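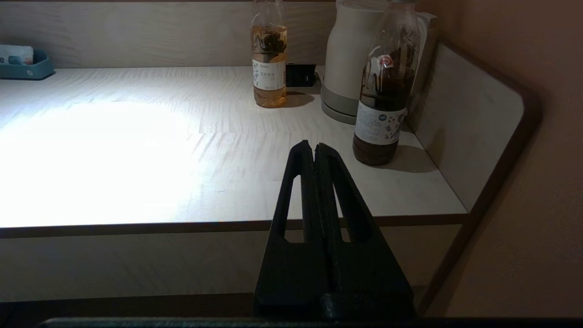

## Setting up a countertop-wipe trial for a single arm

Whether a machine can do household chores yet depends on the chore and on how the trial is written. This page covers one small chore, wiping a beverage counter with objects left on it, using the Flaris task runner and the Arano scoring sheet.

### 1. Lay out the counter

1. Put the kettle on its base at the right, near the back corner.
2. Stand one bottle to the left of the kettle and the other in front of it. Caps on.
3. Put the small tray against the back panel, left of center.
4. Leave the middle clear. That is the area to be wiped.

Transparent bottles are worth keeping in. Depth readings through clear plastic are poor, and a planner that only works with opaque cartons will fail in a kitchen.

### 2. Define the grasp

Use a microfiber cloth, bunched — not folded. A folded cloth has an edge the gripper can find every time, and the resulting scores are too generous. Set the approach height to 10 cm and close slowly.
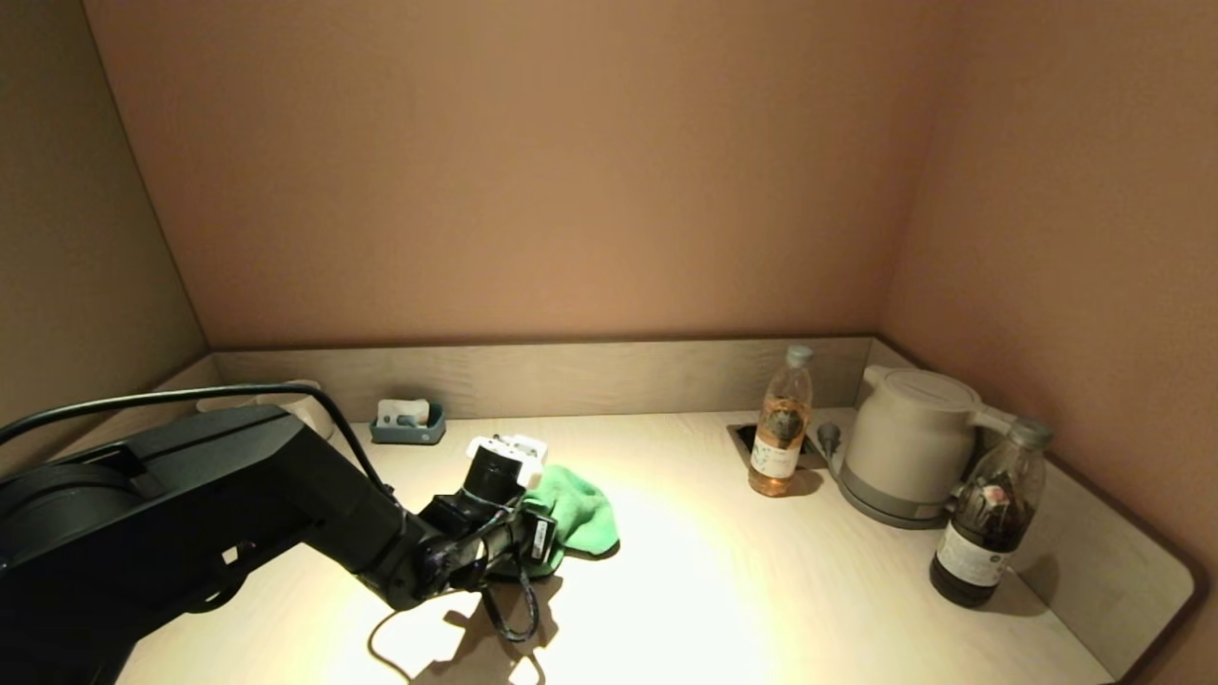
*Reading time: 2 min*

Check cable slack before the first stroke. A loop that hangs below the wrist can drag across the surface or catch a bottle. Tie it back if it touches the counter at full extension.

### 3. Run and score

Run 20 trials per layout. In Flaris, set `stroke_limit` to 100 and leave force limiting on. Score each trial as follows:

- **Pass:** clear area covered, nothing displaced.
- **Partial:** area covered, an object moved but upright.
- **Fail:** cloth dropped, object tipped, or operator stop.

Do not average partials into passes. Philomena Foley's Nesomel template does this by default; turn it off under Scoring.

### 4. Change the layout

Add a tissue box at the left with two mugs behind it, then repeat step 3. Mug handles narrow the path along the back panel.

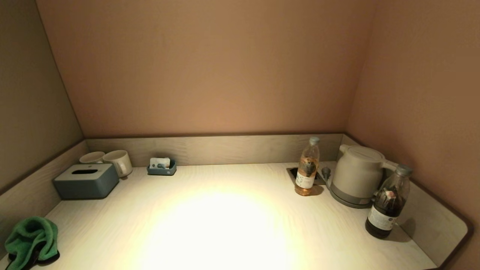

EFFIONG — June 6, 2021

Layout B is now the default for new trials. Light falling on the center of a pale counter can hide the grain and confuse surface tracking, so fix the exposure before calibrating. Layout A files remain in the archive folder until November.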